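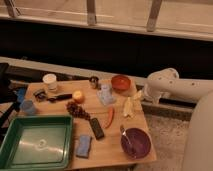
So how do you clear a cluttered table without losing your mind? You start with one tray and only put one kind of thing on it.

I got that from the open day at Talline, the home-organizing studio that took over the old Okafor furniture building, and I've been repeating it to anyone who'll stand still long enough. I went in January with my neighbor Paloma Tillman, who wanted free coffee (there was free coffee, and pretty good coffee too!), and we ended up staying until they started stacking the chairs.

The place is 1,850 square feet, split into three rooms. The first one is all shelving and I'll be honest, I walked right through it. Shelves are shelves. The second room is where they do the tabletop sessions, and that's where I could have spent the whole afternoon. They work with the stuff that really lands on a kitchen table – grapes, a carrot, a sponge, a spoon left in a bowl, a few cups that came from who knows where. It looked so much like my own counter that Paloma elbowed me.

Svend Overgaard ran the session we sat in on. He's a tall, slow-talking man and he started by asking us all where we'd begin. Everybody said the food. Wrong, according to Svend! He goes for the dishes first, since a bowl takes up the most room and you already know where it lives. Then food, then the odds and ends, and the sponge stays out until the very end for obvious reasons. I argued with him a little over the grapes. I'd put them in the bowl and call it a day, but he says a bowl that's been eaten out of goes to the sink, period. Fine, Svend.

I did fall for the green plastic tray. It's big, it has raised sides so nothing rolls off, and it's shiny enough inside that I figure it would wipe down in a second. I loved it against that pale honey-colored wood, too. I asked Yeison Espinoza at the front desk if they sold them and he said to try again in spring, so I left my email.

The third room was storage bins from Jillska and a line of drawer dividers called Bundolholm, which Paloma liked a lot more than I did. She bought two sets. I held one for a while and put it back – my drawers are past saving.

Parking is behind the building, and the entrance is on the side, not the front, so don't stand there pulling on the big glass door like we did. Kids are welcome in the second room. Wear a sweater, the heat was barely on.

We use cookies to improve your experience on this site. By continuing to browse you agree to our use of cookies. Accept | Manage preferences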